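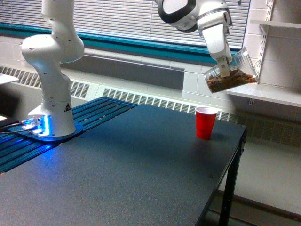
How to wash and reproof a waterproof jacket at home

Last updated April. Works for most breathable shells, walking jackets, cycling jackets, kids' stuff. Not waxed cotton, that's a different page.

Quick version: empty pockets, clean the drawer, wash at 30 with proper tech wash, rinse twice, reproof, low heat. Long version below.

When to do it

Splash some cold water on the shoulders. Beads up and rolls off = fine, leave it. Soaks in and goes dark = needs a wash, maybe a reproof too. Shoulders and cuffs go first, so check there and not the middle of the back. A lot of jackets only need the wash. Mine had two winters of Walatow mud on it and came back nearly as good with no reproofer at all.

What you need

Tech wash (the soap kind, no softener in it)
Wash-in or spray-on reproofer
Old toothbrush
Clean cloth
Washing machine, tumble dryer if you've got one

I get both bottles from the outdoor shop in Rusby, cheaper than online once you add postage.

Step 1. Read the label

Boring but do it. If it says no tumble dry, no tumble dry. If the label's washed out (mine has), look up the model or just stick to 30 and line dry.

Step 2. Clean the drawer

Everyone skips this one. Pull the drawer right out and scrub it with hot water and the toothbrush. Old powder and especially old fabric softener will wreck the coating. Then run the machine empty on a rinse.

Step 3. Prep the jacket

Pockets out. Tissues!! Zips done up, velcro closed, drawcords loosened off. Hood stays on if it's fixed, unclip it if not and wash it with the rest. Scrub the collar and cuffs with the toothbrush and a bit of neat tech wash, leave it ten minutes.

Step 4. Wash

Two jackets max. Amount of tech wash is on the bottle, go by that, more isn't better. 30 degrees, synthetics cycle, slow spin. No powder, no softener, no stain remover. Extra rinse at the end. If you still see suds in the door after that, rinse it again.

Step 5. Reproof

Leave the jacket damp. Don't dry it first.

Wash-in: goes in the drawer, same cycle again. Easy, but it coats the inside as well, so not great for anything with a wicking lining.

Spray-on: hang the jacket up outside or over the bath, spray from a hand's width away, do the seams and shoulders twice. Wait two minutes then wipe off the extra with the cloth or you get white patches. Fiddly around the zips. I prefer it anyway.

Step 6. Heat

Tumble on low for half an hour if the label allows. Some reproofers need the heat to set, some don't, check teh bottle. No dryer: hang it somewhere airy overnight. An iron on cool with a tea towel in between works too if the label says you can iron it. Keep it moving.

Step 7. Test

Water on the shoulders again. Should bead. If one patch still wets out, spray just that patch and dry again, no need to redo the lot.

Common problems

White marks: too much spray. Damp cloth, then low heat.
Still smells: wash again, no reproofer this time, then air it for a day.
Leaks at the seams: reproofer won't fix that. Check the tape inside, if its peeling you want seam sealer.
Flaky bits inside: lining's going. Sorry, new jacket.

How often

Every couple of months if you wear it most days, otherwise start and end of winter. Store it on a hanger, not stuffed in the bag.

Next: cleaning walking boots, and what to do about a stuck zip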